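Stand: 26. Sep 2025

4.2 Behälter einrichten

1. Blechbehälter Biltetti 82 gerade auf den Tisch stellen. Die schrägen Wände gehören so, sie sind kein Transportschaden.
2. Höchstens 5 Teile einlegen. Der Behälter fasst mehr, die Geduld des Bedieners selten.
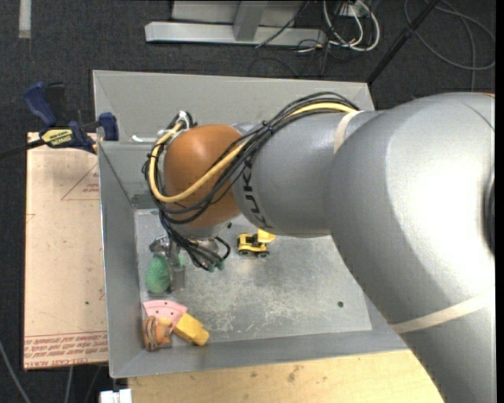 Abb. 7: Grünes, ovales Teil nahe der linken Behälterwand

3. Teile von der Wand abrücken, 20 mm genügen.

Hinweis: Raue Oberflächen nur trocken abbürsten. Politur macht niemanden glücklich.

VORSICHT: Blechkanten vor dem Hineingreifen auf Grat prüfen. Pflaster: Bestellnr. 936.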